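Two hands on the bottle job

The test bench at Wundavden runs from eight in the morning until someone needs the room. In March it was given over to a single question: which of two grippers should go on the company's two-armed packing cell, and whether the same one should go on both arms.

The candidates came from Mastbridge and Lumenta. The Mastbridge gripper has short, flat jaws and a strong grip. The Lumenta has long, narrow fingers that close more slowly and give a little at the tips. On paper the Mastbridge wins – it lifts more and costs less.

The job was glass cola bottles and a foam crate. Bottles are awkward for a robot. They are smooth, they reflect light into the cameras, and they get wider just below the point where you would like to hold them. The crate makes things harder, as the wells are close together and a thick jaw knocks the bottle next door.

Each gripper did the same number of picks, 3,066 in all across the two. The short jaws dropped very little but failed 183 times on placing, nearly always by touching a neighbour. The long fingers had far fewer of these failures. They reach between the necks and can let go without opening wide.

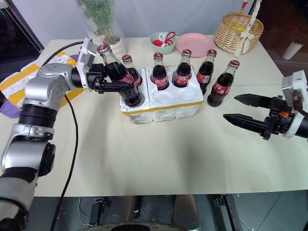

Sharing the table

With two arms working over one crate, the grippers are only part of the story. Both arms want the same small patch of air. The first controller tried, an older Clindano unit, dealt with this by making one arm wait until the other had fully withdrawn. It was safe and very slow.

The newer Clindano controller plans both arms together. One can hold a bottle at a tilt over its well while the other comes in from the far side. It took 4 days to set up, most of it spent on camera positions, and the team found that moving a lamp did more for the bottle detection than any change to the software.

Wundavden has chosen the long fingers for both arms. The short jaws will go to the carton line, where there is more room – and nothing made of glass.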